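Recording Sidewalk Driving Examples in a Simulator

Applies to the Kultent recording tool, city map "Guramcombe". Maintained by Bronisława Sowa. Last reviewed in November.

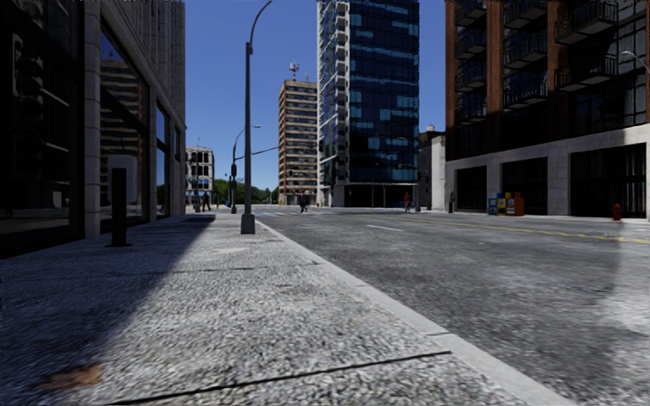

What you need before you start

A workstation with the simulator and the Kultent recorder installed. A gamepad with analog sticks. A keyboard will run, but it gives only full or zero steering, and a policy trained on that data tends to weave.

The route file for the map. Routes are stored as a start pose, a goal pose and a short text instruction. The current Guramcombe set holds 122 routes.

Enough disk space. One episode with camera, depth and control logs takes 317 MB on our settings. Plan for 40 episodes per session and check the free space first, because the recorder does not warn you when a disk fills. It writes truncated files and carries on.

What one example consists of

An example is one full drive from start pose to goal pose. The recorder saves, at every control step, the forward camera view, the depth map, the vehicle pose, and the speed and steering commands you gave. The instruction text is saved once per episode.

The learning system sees the camera view and the instruction. It is asked to predict the commands. Depth and pose are kept for checking and for later experiments, and are not model inputs in the current setup.

This matters for how you drive. If you steer for something the camera cannot see, such as a pedestrian you spotted in the overhead debug map, the example teaches a reaction with no visible cause. Close the debug map before recording.

Step 1. Load the map and set the conditions

Start the simulator and load Guramcombe. Open the conditions panel and set sun height, sun direction, cloud cover and pedestrian density.

Do not leave the sun at its default for a whole session. Clear sky with a low to middle sun puts hard shadow edges across the paving, and an untrained or lightly trained policy will often treat such an edge as a curb. The cure is many examples in which the operator drives straight over the edge at constant speed. Record each route under at least three sun directions, plus one overcast run.

Vary pedestrian density as well. An empty sidewalk is useful for learning to hold a line, but should make up no more than a quarter of a session.

Step 2. Load a route and check the start pose

Load the route by number. The vehicle appears at the start pose with the brakes on. Before you press record, confirm the following:

The camera view shows the sidewalk ahead and at least part of the curb.
The horizon is level. A tilted horizon means the vehicle was placed on a curb edge or a base plate.
The instruction agrees with the view. "Continue along the sidewalk to the intersection" is useless if the vehicle faces a wall.

If any of these fails, note the route number and skip it. Do not nudge the vehicle by hand and record anyway. The saved start pose will then disagree with the route file and the checker will reject the episode.

Step 3. Drive the route

Press record, wait one second, then release the brake.

Keep to the middle of the clear walking space. On a wide sidewalk that is seldom the middle of the paving, as street lamps and other posts take up the curb side. Measure the space between the building wall and the nearest row of fixtures, and stay near the center of it.

Start avoidance early. Begin turning away from a post well before you reach it, with a small, steady input. Late, hard corrections are legal but they produce short bursts of extreme steering, and these count for too much in training.

Drive over joints, stains and patches in the paving without slowing down. They are surface detail. Slow down only for a step, a person, or a gap you are not sure the vehicle fits through.

Glass needs some care. Ground-level windows reflect sky and buildings, and a reflection can look like open space. Drive past at your normal distance and do not drift toward the wall.

For pedestrians, slow down, pass on the wider side, and return to the line. If there is no wider side, stop and wait. Waiting is a valid part of an example – leave it in.

Step 4. Record recoveries

Perfect driving alone makes a brittle policy. It never sees what to do once it has strayed, so small errors add up. For every five normal episodes, record one recovery episode.

Load the route and switch recording off. Drive to a poor position: close to the curb, angled toward the wall, or near a lamp base. Stop. Switch the recorder to recovery mode, which saves a new start pose, then press record and drive back to the line and on to the goal.

The drive into the bad position must not be recorded. If it is, the system learns to make the mistake first.

Step 5. Label and close the episode

Stop the vehicle at the goal, wait one second, and press stop. Choose a label:

Good – goal reached, no contact.
Recovery – started off the line, goal reached, no contact.
Contact – touched anything at all, including a curb.
Discard – operator error, interruption, simulator fault.

Contact episodes are kept in a separate folder and used for testing the collision detector. They are not used as driving examples.

Step 6. Run the checker

Run the Clallico checker on the session folder. It compares the number of camera views with the number of commands, looks for gaps in the time stamps, and flags any episode where steering sits at its limit for longer than half a second. Open flagged episodes and replay them. Most are caused by a worn gamepad stick.

Passed episodes are copied to the Dudek store overnight. The release used for the present baseline has 797 passed episodes.

Known problems

Commands lag behind the view. The recorder and simulator are running at different step rates. Set both to fixed step and restart both programs.

All episodes on one route fail on pose. The route file is older than the map. Pull the current version.

Depth is blank on windows. This is a setting of the renderer. Leave it as it is, so that new episodes match the old ones.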